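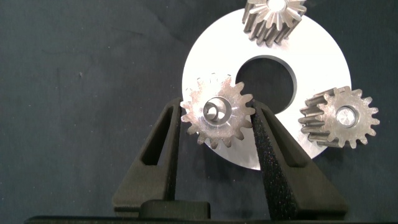 6.3 Gear slips or tilts in the fingers (fault 186)

The Kiani controller shows fault 186 when the finger gap changes after the grip has closed. The arm stops and holds its position. The gripper stays powered.

CAUTION: Keep hands away from the fingers until the controller reads HOLD RELEASED. A gear can drop when the grip opens.

1. Press STOP on the pendant.
2. Support the gear from below with the plastic tray, then select Release.
3. Wipe both finger pads with a dry cloth. Do not use oil or solvent.
4. Check the pads for chips from gear teeth. Replace them as a pair.
5. Move any gear that leans on another part so it can be gripped squarely.
6. Select Reset, then run 2 test picks at low speed.

Note: Do not raise the grip force to clear this fault. Higher force on pointed teeth cuts the pad surface.

If fault 186 returns within 3 picks, lock out the cell and contact Hirimora service.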